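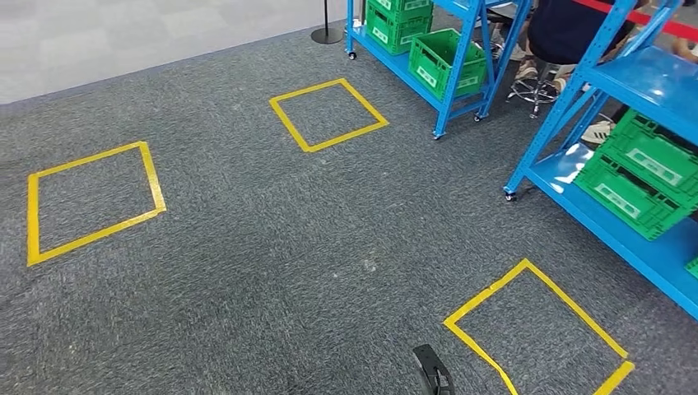

About Birwood

Most companies in our line of work will tell you that a good storeroom pays for itself. We've never seen the arithmetic behind that, and we've asked. Birwood started because a few of us had worked in stockrooms that had been "optimized" two or three times over and still had people wandering up and down looking for a crate.

We help small warehouses, school supply rooms and parts counters decide where things should live. That means shelves, crates, labels, floor tape and a lot of walking. We don't sell software. We don't have a method with a trademark on it, and we're wary of people who do.

How we got started

Petronella Mabaso ran the returns room at Van Wyk for years before she opened Birwood with Hendrik Shezi. Their first client had 1,447 product lines on paper. When Hendrik went through the shelves by hand he found 1,415. The client's previous advisers had drawn up a very handsome floor plan for the missing 32.

That job set the pattern. We look at the stock first and the plan second. It makes for a slow opening week and some clients don't like paying for it. A few have gone elsewhere, and one of those came back.

What we think about tape

Tape on the floor is cheap, and that is most of what can be said for it with confidence. We use it constantly. A yellow square says "something stops here," and as long as everyone agrees on what the something is, it works. We have also walked into buildings with so much tape down that people had stopped seeing it, with arrows pointing at walls and boxes marked out for equipment that had been sold.

So our rule is to put down a few squares, leave them for a while and see who uses them. If a square gets ignored, it comes up again. Peeling tape off carpet is a dull job and it teaches you to be careful about laying it.

Crates, shelves and wheels

We like shelving on casters, with reservations. A shelf you can roll is a shelf somebody will roll, and then the label on your map is wrong. Still, being able to shift a whole unit without emptying it has saved our clients enough trouble that we keep recommending it. Plastic crates with slotted sides let you see whether there's anything in them without lifting them down. They also let small parts out, so screws and washers go in something else. We have had this argument with clients more than once and expect to have it again.

Labels go on the front, facing the person who needs them. You would be surprised how many don't.

The practice floor

We keep an open carpeted area where we try layouts before suggesting them to anyone. Blue shelving, green crates, squares of yellow tape, a barrier strap to keep foot traffic out of the way. Clients are welcome to come and push things around. Naledi Nel runs these sessions and will let you try your own idea before she tells you what she thinks of it. She will then tell you.

People ask if a practice floor is the same as the real thing. It isn't. The light is better and there's no delivery truck honking outside. But a bad aisle is usually bad in both places, and finding that out here costs you an afternoon.

Who we are

Petronella Mabaso, founder. Handles new clients and most of the difficult conversations.

Hendrik Shezi, founder. Stock checks and shelving. Does not believe your spreadsheet.

Naledi Nel, layouts and the practice floor.

Maiara Lopes, labels and signs. Joined us from Gemer in June.

Mandla Lekota, accounts and scheduling.

What we won't promise

We have worked on 181 rooms so far, and nearly 150 of them are still laid out more or less the way we left them. The rest drifted back, or the business changed, or our plan was wrong. We don't quote a percentage for time saved, as we have yet to see one measured in a way we'd trust.

If you'd like a visit, write to Mandla with a rough sketch of your room and a list of the things you can never find. The sketch can be bad — we're going to measure it again anyway.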